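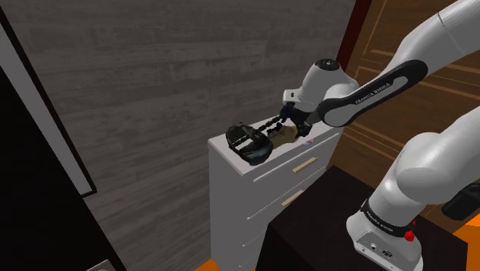
Fig. 1. Arm and dresser in the simulator, arm reaching over the near end.

Dresser Clearing Project, Progress Report 2
Zwane Shared Workshop, evening group
Handed in 6/9/21

What this is

Second report. First one was April and mostly parts lists, so skip it. Goal is the same: get a robot arm to pick clutter off the top of a dresser and put it in a bin. The bench at Zwane isn't finished (still waiting on the steel plate for the mount) so all of this is in simulation, run at home on my desktop. Control code is my own, called Drernis. Scene files are kept in the Stavberg folder on the workshop drive, ask if you need the password.

Setup

Simulated Franka arm on a dark pedestal beside a white chest of drawers. Base position took forever. Too close and the elbow folds up against itself, too far and the back edge is out of reach. I ended up turning the dresser at an angle to the base and leaving it there.

Objects are scanned meshes from a pack called Zirkosov. 300 meshes in the pack, most of them rough. I picked from it more or less at random. Didn't clean any of them up, which cost me later.

One overview camera, one looking past the gripper. Collision shapes are simplified hulls, not the full mesh. Gravity on, friction left at default becuase I ran out of time to tune it.

Approach moves

Each attempt is: move over the object, stop, line up the fingers with the narrow side, go down, close, lift. Line-up is the weak step. From the overview camera everything looks fine. Close in, not so much. The long pointed object on the dresser is the worst for this, wide at the shoulder and it bends, so the "narrow side" my code picks depends on which part it measures. There's a chewed-up looking section along one side of it as well, and my edge finder loves that. Goes right for it.

Tried measuring at 2 points along the length and averaging. Better. Still wrong if one of the points lands on the bend.
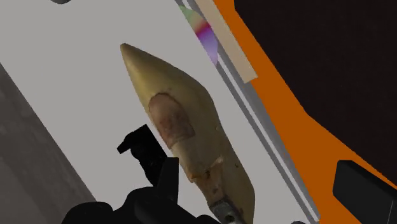
Overview camera and hover height

Runs are 3000 sim steps max, then reset. Early on a lot of them timed out with the arm just hanging there over the dresser. Cause was my hover check. It wanted the fingertip dead still before going down and the wrist always had a tiny wobble, so the check never passed. Loosened the tolerance and that went away mostly.

Hover height now gets set from the tallest thing on the dresser, plus a margin. Before that it was one fixed number and the gripper clipped things on the way across. The dark object with the looped handle got knocked off the left end over and over. Check where the fingertip stops over the middle item in the overview shot, that's the kind of gap I mean. Could go lower but I'd rather be slow for now.

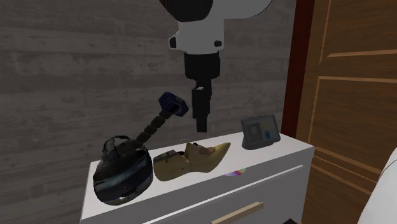

Problems still open

- Loop handle. Hull fills in the hole, so the sim thinks it's solid and the fingers can't go through. Needs a split hull, havent done it.
- Flat multicolored patch at the front edge. Code lists it as an object, tries to grab it. Probably just going to put it on the ignore list.
- The little screen thing near the back edge. Wedge base, fingers slide up it.
- Lighting is too dark on the pedestal side.

Next

Split hulls first. Then redo the line-up step with the full outline instead of 2 points. Then friction. Bin drop is written but not tested with anything heavier than a block. If the steel plate arrives I'll stop sim work for a week and do the mount, otherwise carry on at home. Need somebody with a drill press slot to trade.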